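4.2 Who opened the reminder emails

I'll start with the mailing list, as it gave me the most trouble. Grester sent me 2,000 addresses from its spring lecture series, and I split them by how people had first signed up. 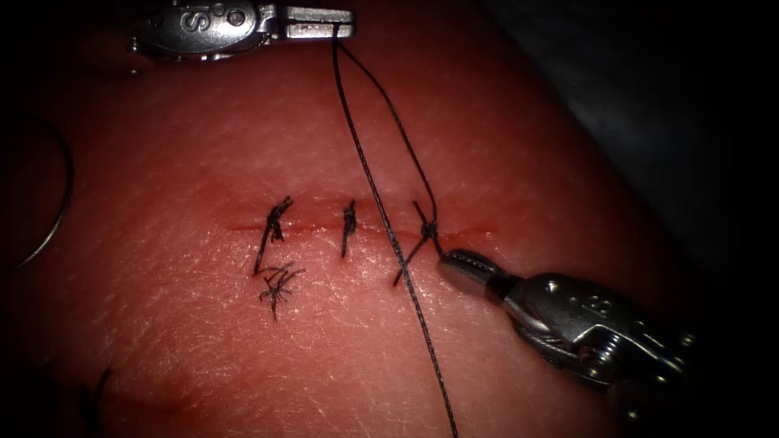

Figure 3. Two robot arms closing a short incision in a tissue pad with dark braided thread.

4.3 Timing and subject lines

My first guess was that people would open a reminder over breakfast, so in May I sent one batch at 7 a.m. and the other at 4 p.m. The afternoon batch did better, by 140 opens. I was surprised – I'd already drafted a paragraph explaining the opposite.

Subject lines mattered less than I'd hoped. We tried the speaker's name in one and the talk title in the other, and the gap was too small for me to make much of. Aivar Vītola went back through the 300 or so bounced addresses and found that many came from old Evix sign-up forms, where the last letter had been dropped. We took those out before working out any of the rates in Table 2.

I didn't look at people who got both the Vinditz newsletter and our reminder. Sakalauskas (see Section 2) treats them as a separate group, and I think that's probably right, but our list had no clean way to pick them out.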